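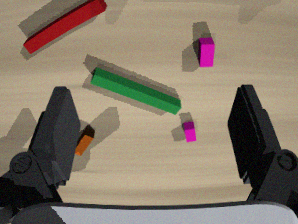
Wer bei Raili Harju klingelt, wird erst einmal an den Tisch gesetzt. Kaffee kommt später. Zuerst muss man »Vilness« spielen, und zwar eine ganze Partie, denn vorher will sie über ihr Spiel kein Wort verlieren. Nach 30 Minuten habe ich haushoch verloren und will sofort noch einmal!

Harju entwirft Brettspiele, seit sie ihre Stelle als Vermessungstechnikerin aufgegeben hat. Eine Werkstatt hat sie nicht, dafür eine Küche, in der jede Schublade voller Pappe, Würfel und beschrifteter Zettel steckt (das Besteck wohnt inzwischen im Flur). In »Vilness« bauen bis zu vier Leute eine Hafenstadt, die ihnen nach und nach vom Meer wieder weggenommen wird. Man kann Deiche ziehen, man kann ins Hinterland ausweichen, man kann auch frech darauf wetten, dass die Flut zuerst die Nachbarn trifft. Ich habe gewettet. Es war keine gute Idee.

Das Schöne daran ist, wie wenig man lernen muss. Die Anleitung passt auf eine Doppelseite, und trotzdem sitzt man spätestens in der dritten Runde da und rechnet, flucht, verhandelt. Valentin Tanner, der bei dem kleinen Verlag Medosley die Redaktion macht, hat den Prototyp im Februar zum ersten Mal gespielt und danach den letzten Zug verpasst. »Wir haben einfach wieder aufgebaut«, erzählt er. »Reda wollte unbedingt Revanche.«

Reda Erraji zeichnet die Karten. Seine Entwürfe hängen bei Harju am Kühlschrank: windschiefe Speicherhäuser, Kräne, ein Leuchtturm, der in jeder Fassung ein bisschen krummer wird. 87 Karten sollen es am Ende sein, und um jede wird gestritten. Die Fischhalle flog zweimal raus und kam zweimal zurück. Der Zollbeamte, anfangs die stärkste Karte im Stapel, darf heute kaum noch etwas, und Harju trauert ihm hörbar nach.

Getestet wird im Spielecafé Kallio, gern bis Mitternacht. Stammgast Jouko Rautiainen führt dort ein Heft, in dem er jede Partie mit Punktestand festhält, 32 sind es bisher für »Vilness«. Gewonnen hat er selten, aber auf ihn geht die Sturmregel zurück, die das Ende so herrlich unberechenbar macht: Wer vorne liegt, muss als Erster entscheiden, welches Viertel untergeht.

Erscheinen soll das Spiel im kommenden Herbst. Bis dahin wird weiter geschnitten und geklebt. Als ich meine Jacke suche, mischt Harju schon wieder die Karten. Ein Kaffee wäre jetzt auch fertig, sagt sie, und der Zollbeamte habe übrigens eine neue Fähigkeit.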